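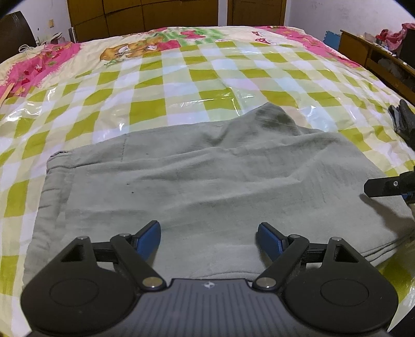
A grey fleece towel on a double bed with a green-and-white checked quilt under clear plastic sheeting.

Bedding project at Kondelholm enters second stage

The residents' services department at Kondelholm has begun the second stage of its bedding and towel renewal, with 152 rooms to be supplied before the end of March. Work started on Tuesday in the Plirkia building, where double rooms are being fitted out first.

Under the new arrangements, each bed will receive a quilt, a clear plastic cover and a fleece towel. The cover is intended to protect the quilt between occupants and may be removed by residents once they have moved in. Towels will be placed on the bed and folded by the room teams, who have been asked to follow one method throughout the building.

The department reviewed its previous practice last autumn, after residents reported that towels were being left in different places from one week to the next - on chairs, in wardrobes and, in several cases, in the corridor store. A trial was then held in 12 rooms. According to the department, residents in the trial rooms preferred to find their towel on the bed, and requests for replacements fell during the period.

"We wanted residents to open the door and see at once that the room had been prepared for them," said Nuria Lozano, head of residents' services. "The folding is a small part of the work, but it is the part people notice."

Laundry for the project will be handled by Ďurica, which already serves the dining hall and the guest rooms. Used towels will be collected every 8 days and returned to the store on the ground floor. Any towel found to be marked or worn will be taken out of use and passed to the cleaning section.

Residents of the Plirkia building will be told in writing when their room is due to be fitted out. They are asked to clear personal belongings from the bed by 9 am on the day in question. Those who wish to keep their own quilt may do so - a form is available at reception and should be handed in before the room is prepared.

The Dreltby annexe, which has about 80 rooms, will follow once the main building has been completed. Dates for the annexe will be posted on the residents' noticeboard. Questions about the project may be put to the residents' services desk during normal opening hours.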